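Ticket : table blanche Zustard, finition du plateau
Lieu : annexe Skitcombe
État : rouvert
Priorité : basse

Le fournisseur, Tapsell, a clos ce ticket en février avec la mention « conforme, défaut d'éclairage ». Je le rouvre. On nous a vendu un plateau mat, sans reflet gênant, garanti pour 4 000 cycles de nettoyage. Nous en sommes à une vingtaine et je vois déjà des traînées dès que je baisse les stores.

Réponse de Tapsell, copiée telle quelle : « Les zones grises signalées sont des ombres portées. » Possible pour certaines. J'ai du mal à croire que ce soit le cas pour toutes, surtout celles qui restent quand le plateau est débarrassé.
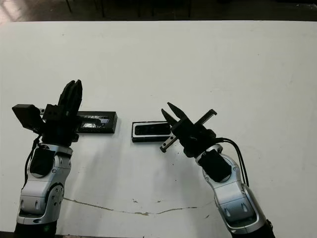 Pièce jointe 2 : plateau en service, ombre grise à droite du boîtier noir.

Sur cette vue, je l'admets, le gris est bien une ombre. Elle ne prouve donc rien dans un sens ni dans l'autre, et je demande qu'on cesse de la citer comme réponse à tout le dossier.

Essais faits depuis la réouverture :
- chiffon microfibre sec : aucun changement
- eau tiède et savon neutre : traînées atténuées, revenues au bout de 4 heures
- produit Cedstead conseillé par Tapsell : pire, le plateau colle sous la main

Le support propose maintenant une deuxième couche du même produit. Je ne le ferai pas sans engagement écrit sur la garantie.

En attente : fiche technique du revêtement, demandée 2 fois, toujours pas reçue.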